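Gripper catch-up, Hurkimcombe, May 24, 2020

Round the table: Sanaa Tahiri, Ajith Nambiar, Samah Bouzid and me (Ettore Cocco, typing with one hand again). Samah El Sherbiny sent her apologies.

1. Last time's actions
Ajith has reprinted the finger mounts. I still owe everyone the cable list, sorry!

2. Flurkden or Trollmont fingers
We spent nearly 45 minutes on this, so bear with me. Sanaa likes the Flurkden pair because they close square, and I'm with her on that, but Ajith finds the trigger stiff after a long session (he did 90 grasps on his own in January and has never let us forget it). Samah B wants both sets tried on thin plastic and on glass before we spend the 800 on more. Agreed, and we'll use the hand-held pair for it, cup first and then the lid by its knob.
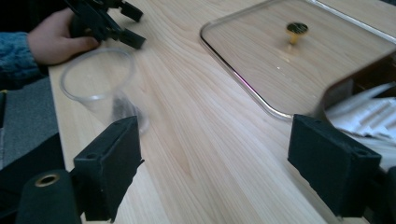

3. Cameras
Samah B would like the Llanos camera tilted down a bit more so we can see both fingertips when they're open wide. I said fine, as long as we redo the calibration the same day.

4. Actions
Ajith: loosen the Trollmont trigger
Samah B: camera tilt and calibration
Me: cable list, plus 2 spare batteries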